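Last updated: 19 September 2025

Section 4: Teaching a two-arm task by remote control

I wrote this bit with Chrysoula Andreadis, who has spent far more hours on the Tririx leader arms than I have, so when it says "go slower" that's her talking. You should have both arms homed and the Dikus recorder open before you start.

4.1 Setting the start position

1. Put the object where both grippers can get to it without stretching. Leave both arms parked while your hands are in the booth.
2. Clear anything you don't want the robot to learn about. If you'd like some clutter in the recording, that's fine, but move it a little between takes.
3. Squeeze both leader handles once to wake the followers, then bring the arms in one at a time.

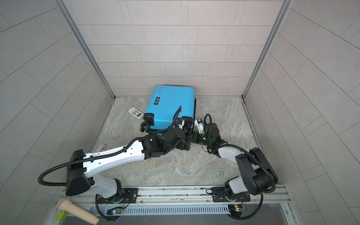 Big, light things are my favourite for a first lesson, as you get plenty of surface to work with and a clumsy nudge does no harm. Pick one end and stick with it. With the blue suitcase, both grippers come in at the lower right corner by the wheels, and the tips end up very close together, so this is the moment to ease off and let one arm wait for the other!

CAUTION: The followers copy whatever you do, including a sneeze. Keep your foot near the stop pedal.

4.2 Checking the wrist view

4. Press W to swap to a wrist camera. Do this before you press record (I forget about half the time).
5. Look for the edge you mean to push or grip. If you can't find it, back off and come in again. 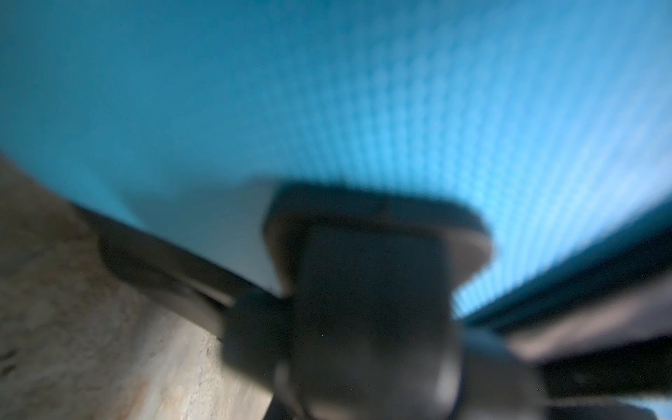
Don't fret about sharpness. The wrist cameras on our Miremholm set-up have a fixed focus, and the training copes with a fair bit of blur. What I want is a clear difference between object and floor, and blue shell against speckled tan gives you that even when the gripper fills the middle of the view.

NOTE: Exposure should be locked at 4000. If the colours drift during a take, load the Gatti profile again and start over.

4.3 Recording the take

6. Press R and count to two before you move.
7. Make contact gently, then keep the pressure steady. Small, boring movements teach best.
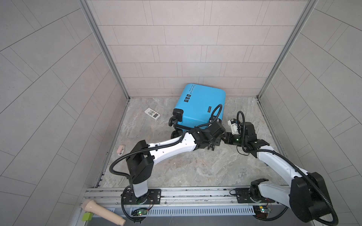 8. When you're happy, hold still for a moment and press R again. Bin any take where you bumped the arms together, however nicely it finished.
9. Put everything back by hand, a bit differently from last time, and go again.

We did 53 takes for our first task and threw away 19, so please don't be gloomy if your early ones are rubbish. If the recorder refuses to save, send the log to Kyriaki Zervas before you restart it.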